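### 3.2 Calibration and upkeep of the two-arm cell

Published success rates for cells of this type are usually given without any account of how often somebody had to stop and adjust the machine. We think this makes them hard to trust, our own earlier ones included. The Gravholm cell was logged from December onwards, and every intervention was written down, however small.

The log covers 2,287 runs. The supplier of the mounting kit, Florka, advises checking the wrist camera alignment every 800 runs. We found no basis for that figure in the manual, and it did not suit our cell. Fingertip offset had already passed our limit of 4 mm well before the first check fell due, and the software (Mureo, default settings) raised no warning. The drift was found by eye, when the tips began to meet off centre.

We therefore dropped the fixed interval. The tips are now closed on each other at the start of a session and compared with a stored wrist view. If they disagree, the wrist plate bolts are tightened first and the camera is recalibrated only if that fails. Kovalchuk's procedure does these steps in the opposite order, which in our hands hid a loose plate on more than 8 occasions by folding the error into the calibration.

Cable routing is a second and less tidy matter. Slack loops leave the wrist free to turn but can tug on a camera bracket near the end of its travel. We suspect this explains part of the drift. We cannot show it, as the log records the arm's position only at the moment of stopping.

Play dough and metal cutters were kept as the working task (Figure 3). Soft material is a poor test of accuracy, and a cutter that lands slightly out of place may still be scored as a success. Readers should bear this in mind when comparing Table 2 with other work.
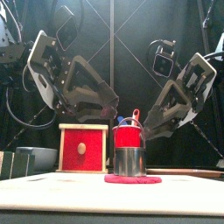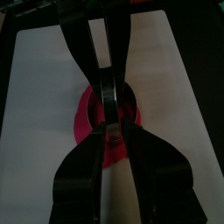
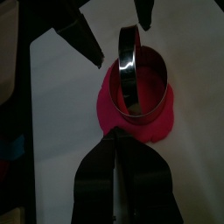
**Figure 3.** The Gravholm cell. Top: both arms over the worktop, from the fixed camera. Middle and bottom: wrist camera views, the last with the dough and two metal rings.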